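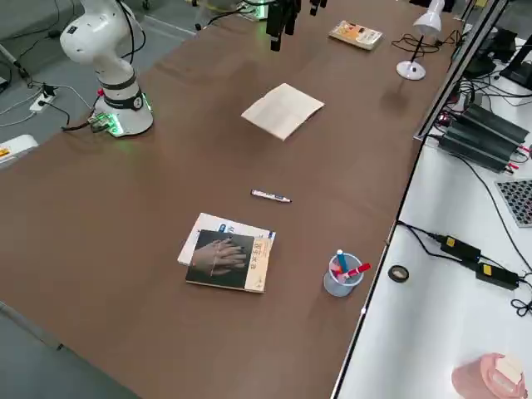 I learned to swim when I was already an adult with grey hair, and I want to write down how it went before I forget the embarrassing parts. My sister asked me about it in August, when we sat on the beach and I went into the water without holding anybody's hand. She is older than me and she cannot swim either. In our family the sea was something to look at.

When I moved to Vornunby I had no plan to change this. But the town has a pool, the Lastell baths, and the 455 bus stops in front of it and then goes on to my street. Every evening I saw people come out with wet hair and very red, happy faces, and they ate chips at the bus stop. I think I was jealous of the chips first. Then I saw a paper on the door which said "Adult beginners, all welcome, no need to put your face in". I took a photo of the paper and did nothing for the whole winter.

The teacher is called Hervé Lebrun. He is French, so he and I both speak English as a borrowed coat, and for me this was a big help. An English teacher would say "just relax" or "give it a go", and I would not know what I should do with my legs. Hervé uses few words and always the same ones. Long neck. Quiet feet. Blow. For the first lesson he kept us in the shallow end, where the water came to my ribs, and we only breathed out into it, like children with a straw in a glass of milk.

I was terrible. I must say it clearly, for other beginners who may read this. I could put my face in for perhaps a second, then my whole body stood up without asking me. Water went into my nose and I coughed so loudly that the lifeguard came down from her chair. I also had the wrong goggles. They were Skorner goggles from the supermarket, made for a smaller head, and they left two circles round my eyes which stayed until the evening. At work they were too polite to ask.

There were four of us in the group, and the one I became friends with is Lalit Katiyar. Lalit was more afraid than me and he did not hide it. He held the rail, talked all the time, and told the water that he had two children and a mortgage. After the lesson we went to Mishra, the café on the corner, and drank very sweet tea. I believe half of my progress happened at that table. We explained to each other what Hervé had said, and when you explain a thing in your second language you must understand it first.

Floating came in spring. I had read many articles about it and they did not help me at all. All of them say that the body floats by itself, and mine did not believe them. One morning Hervé told me to look at the ceiling and find the lamp that did not work. I looked for it for a long time, lamp after lamp, and when I wanted to tell him that I found it I noticed his hand was not under my back any more. So of course I sank. But I had seen how it feels, and the next time it was easier.

After this I made all the mistakes of a person who is suddenly brave. I bought a book. I bought a second book. I wrote in my calendar that I would swim 1000 metres before summer, and I went to the pool alone, early, when the serious swimmers are there. The slow lane at seven in the morning is not slow. A lady with a flowered cap passed me again and again, and each time she said "sorry, love", until I got out and sat in the shower and wanted to give up the whole thing.

Lalit said I should divide the number by two, and then not tell it to anybody. This was good advice, but now I am telling it. I swam my 500 metres in July, with long pauses at the wall. It was mostly breaststroke, with my chin too high. The crawl I still cannot do. My left arm knows it and my right arm does something of its own, and if I turn my head to breathe I forget about my feet, which should be quiet and are not.

For those who asked me by email what to bring: a towel bigger than you think, a coin for the locker, flip-flops, and something to eat after. Try the goggles in the shop by pressing them to your face without the strap. If they stay for a moment they are good. Do not eat a big lunch before. I know the doctors say today that it makes no difference, but it made a difference to me.

The next course begins in autumn and I have already paid for it. My sister says she will maybe come with me for one lesson, only to sit on the side with her feet in. I told her about the chips.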